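2024-08-01

Glasses case task, third policy. Notes so Ho-yin can pick this up.

Where we were: the July policy closed the lid fine when the case sat square to the table edge and did badly once it was turned. Velimir's guess was the wrist. My guess was the demonstrations, which nearly all started from the same few case angles. We decided to change one thing at a time and started with the data.

Data: 462 demonstrations in the new set. I had 700 recorded, then threw out the ones where the operator nudged the case with the side of the hand and pushed it straight again before closing. Those look like successes in the log but they teach the wrong habit. Kaj went through the borderline ones a second time and we disagreed on very few. Case angle is now drawn from a list before each take and the operator is told what it is.

Training: same network and same settings as July. Action chunks shortened to 10 steps. I know that is a second change. The long chunks kept running on after contact and I didn't want to spend another week on that. If someone wants the clean comparison, the July chunk length is in the old config and can be put back with one line.

Results so far, lid closing only:
Square case: no real difference from July.
Turned case, hinge away from the arm: much better. The hand now comes in over the hinge side and gets its fingers behind the lid before it moves down. July used to come straight down on the rim.
Turned case, hinge toward the arm: still poor. It reaches, stops above the lid, backs off, reaches again. Yao-tsung thinks the lid hides in the arm's own shadow on that side. Could be. Have not tested with the lamp moved.

One thing to watch – the policy treats the glasses as if they were always flat in the tray. When they sit crooked the lid catches on the frame and the hand keeps pushing. I stopped it by hand twice. Force limit is now lower, and I would leave it there until we have a proper stop condition.

Wrist: checked the mount bolts and the cable after the morning block. Nothing loose. Velimir can still have his look, but I don't think it explains the turned cases. 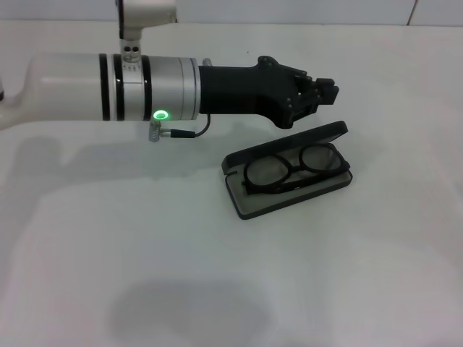 Manipulation Group, Plovden Laboratory

Fingers bunched over the back of the case, lid up, glasses a bit crooked in the tray. The case is on the diagonal, so this is the kind of start I care about most. For the start pose I have been asking for the fingers near the raised lid and the hand clear of the glasses.

To do:
– Rerun hinge-toward with the lamp moved, no retraining.
– Add takes with the glasses set down crooked. Kaj has two other pairs to try.
– Ask Ho-yin whether the 370 older takes from the Chung case can be relabeled with the case angle. If not, leave them out.
– Write the chunk length into the run name. I mixed up two checkpoints this morning and lost an hour.

Checkpoints are on the shared drive under the Ondetti folder. Use the later one.

W. Lau

Recent entries
Force limit settings, second arm
Relabeling case angles by hand
July policy: failures with the turned case
Camera calibration after the Zomadthorpe visit
Spare finger screws, where they are kept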